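The second arm and what it did to my budget

I have been putting off this post because it means adding up receipts, and I like buying things far more than I like adding them up. But Bram Van Loon wrote to ask what he should set aside for a two-arm bench of his own, and my answer got so long that I may as well share it with everyone!

The arms take most of the money, of course, and you knew that already. What surprised me was the small stuff. I'd put down $100 for cables, brackets and "bits" (that was the whole line in my spreadsheet, bits) and by November I had spent $209. The rail came from Contreras, who were lovely on the phone and cut it to length for me, and the patterned wall covering and the marble-look floor were another $98 from Skullov.
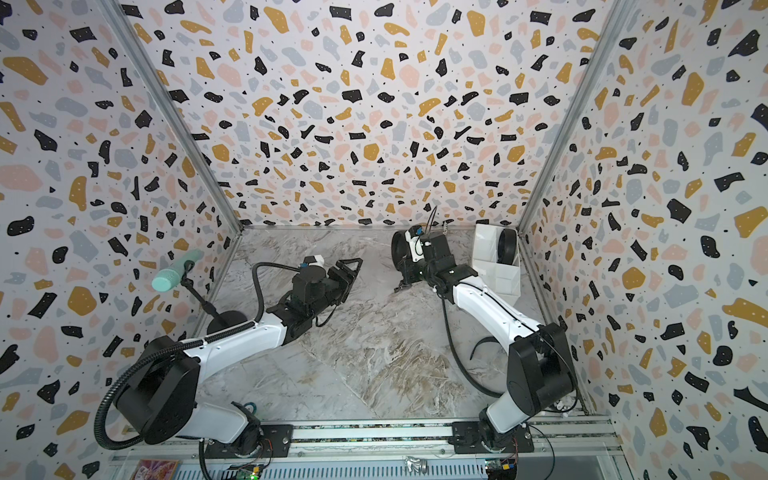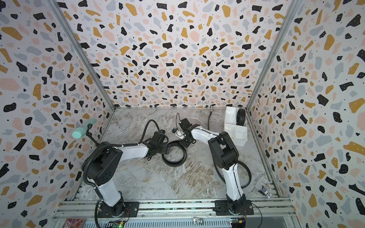 So Bram, if you have $2000 to spend after the arms themselves, please don't spend it all in the first week like I wanted to. Get the rail and the mounting plates first, then the power supplies, and live with it for a while. I was dead set on fancier grippers from Valus and had them sitting in my cart for ages. I'm so glad I waited, as the plain ones do nearly everything I ask of them, and the money went to a spare cable set instead (buy the spare cable set, truly).

Next on my list is better lighting, and maybe a deeper table, though my husband has views on the table. I'll post the full spreadsheet once I've tidied it up and renamed that line.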